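Laditz Evaporative Cooler, Portable
Sold by Novach Home Supply
Price: $113
Availability: ships in June, or pick up at the Weredwood store

Please read this before you order. We get more returns on evaporative coolers than on anything else we carry, and most of them come back because the buyer expected an air conditioner. The Laditz is a box with a fan, a pump, a water tank and a wet pad. Air goes through the pad, some water evaporates, and the air comes out cooler and damper than it went in. There is no compressor and no refrigerant, and anyone selling you a "personal AC" at this price is selling you the same box with a different sticker.

What the box says

The carton claims the Laditz will cool a space of 1000 square feet. We don't believe it. We ran one in the front half of our own store, which is smaller than that and has a high ceiling, and you could feel it standing in front of the grille and not much past the second aisle. In a bedroom with the door open and a window cracked on the far side, it did a decent job. That is the size of room we'd buy it for.

The carton also says 44 decibels. It doesn't say at what speed or how far away the meter was. On low it was quiet enough to hold a phone call next to. On high it was not, and the pump adds a trickling sound that some people find restful and some people can't stand. Uzma Durrani took one home from our service desk and moved it out into the hallway on the second night.

Rated pad life is 4000 hours. We have no way to check that, and neither do you. It depends almost entirely on your water. If you have hard water and a white crust on your kettle, plan on a new pad well before then. Replacement pads are a Bakalis part, stocked here, sold separately.

Where it works and where it doesn't

Dry heat is what these are for. If your summer is hot and the air is dry enough to chap your lips, you'll notice the difference, and you'll spend a good deal less on electricity than you would running a window unit. If your summer is sticky, leave it on the shelf. The air is already carrying most of the water it can hold, so very little evaporates, and what you get is a fan blowing over a wet sponge in a room that slowly turns into a locker room.

You also need a way for the air to leave. People close the windows out of habit, the way they would with an air conditioner, and then the room gets clammy within an hour or two. Open a window on the opposite side.

About the ice packs. The Laditz comes with a pair of plastic packs you freeze and drop in the tank. We tried it with and without them. The water was colder, which is hardly news, and the air at the grille felt a bit cooler for a short time. Your freezer has to work to make that ice and it puts the heat into your kitchen while it does. Use them if you like them.

Specifications

Type: portable evaporative cooler, single room
Tank: fills from the top or pulls out at the back
Speeds: low, medium, high
Noise: 44 dB (maker's figure, speed not stated)
Coverage: 1000 sq ft (maker's figure, see above)
Pad: honeycomb paper, rated 4000 hours by the maker
Timer: yes, but it resets when the unit is unplugged
Remote: included, battery not included
Casters: yes, front pair lock

Cleaning

Empty the tank when you aren't using it. Standing water in a warm room smells like a pond after a few days, and then the fan spreads the smell around the house for you. Rinse the pad under the tap, let it dry all the way, and wipe out the tank with white vinegar and water. Don't use bleach on the pad. The manual recommends a scented tablet sold by the maker. We don't carry it, and we can't see what it does that vinegar doesn't.

Before you spend the money

Try a plain fan first. A cheap desk fan pointed at you does most of what people want from a cooler at night, and it can't leak on the floor. Close the blinds on the sunny side by mid-morning. If you've done both and you're still miserable, and your air is dry, then come back to this page.

Whatever you end up with, plug the cooler straight into the wall. A small fan on a power strip is one thing — a machine full of water, with the strip lying on the floor next to it, is another. 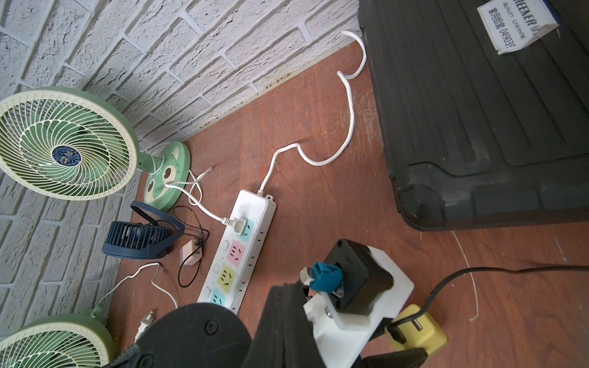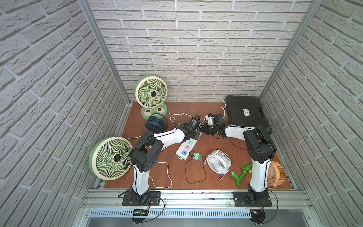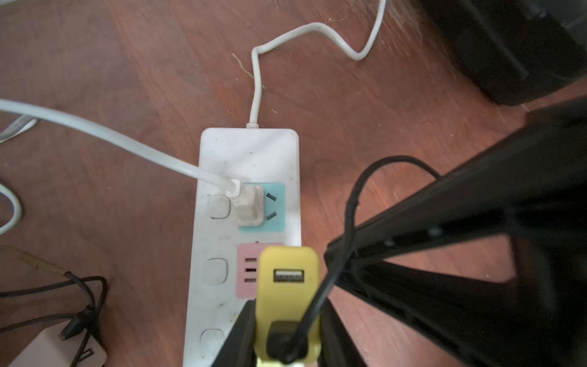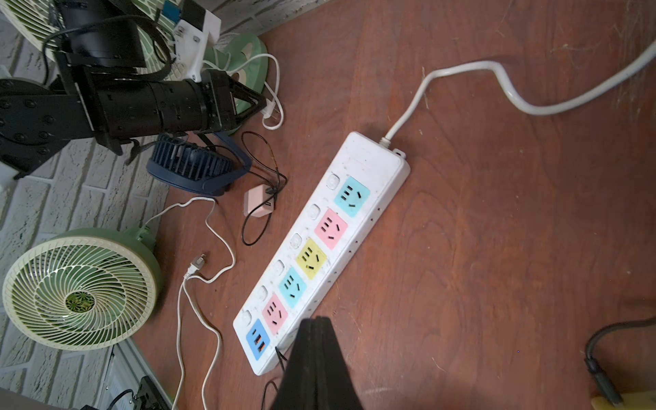

Warranty and returns

The maker's warranty covers the motor and pump for a year. It doesn't cover the pad, the tank lid or the casters, and the tank lid is the part we'd worry about. The tabs are thin. Lift it with both hands and don't let the kids do it.

We take back unused coolers in the original carton. Once a unit has had water in it we can't resell it as new, so there is a restocking charge. Joyce Mussa at the returns counter can tell you the current amount, and she will ask whether you opened a window.

Common questions at the counter

Will it lower the number on my thermostat? Maybe a little, if the thermostat is close by and the air is dry. Don't buy it for the number.

Can I run it all night? Yes, if the tank holds out. On high, ours ran dry before morning. The pump shuts off and the fan keeps going, so you won't necessarily wake up.

Is the larger Laditz better? It has a bigger tank and costs more. We tried it in the same spot and the air felt the same to us. If refilling is what bothers you, pay for the tank.

Replacement pads, spare lids and casters are listed on the parts page under Bakalis.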